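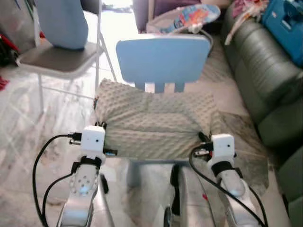
Is the Plinness floor cushion comfortable enough to sit on for a whole evening?

For me it's good for one long movie, and after that my hips start complaining.

I bought mine last November, when we finally gave up on fitting a second armchair in the den. I'd gone back and forth between the Plinness and the big square one from Hostura, and what swung it was the zipper. The Hostura cover is sewn shut, and I have a dog who thinks every soft thing in the house belongs to him. So, Plinness it was, $90 with shipping, in the color they call Oat.

It came rolled up tight in a plastic sleeve and looked like a sad burrito. The leaflet says to give it 3 days to fluff up. Mine needed longer than that, and one corner stayed flat until I put the whole thing in the dryer on low with a couple of tennis balls. (The leaflet doesn't mention the dryer, so do that at your own risk!)

The filling is shredded foam, and it's on the firm side. I like that. My old Grandetti pouf was lovely for a month and then you were basically sitting on the carpet with some fabric in between. The Plinness has sunk a little in the middle where I always sit, but if I remember to flip it and give it a good whack on each side, it comes back fine.

Washing is where I get grumpy. The cover goes in on cold with no trouble, no shrinking, and the color has held up. Getting it back on is another story – the zipper stops well short of the corners, so you're feeding a big lumpy square through a mail slot. I've been through it 9 times now and I still mutter. A zipper that ran around one corner would fix it completely.

The handle on the side is a nice touch, and the stitching there is still tight even though I drag the thing from room to room by it. The bottom is slippery on wood floors, though. I put a bit of rug gripper under mine and that took care of it.

Would I buy it again? I think so, at the sale price anyway. If you mostly want something for your back, skip it and get the Nic Aodha bolster, which my sister has and which I steal whenever I visit. If you want a firm seat on the floor that survives a dog, this one does the job. Four stars from me, and it'd be a little higher with a better zipper.

Updated 22 Sep 2024: the spare covers are back in stock, in Oat and a dark green. I ordered the green.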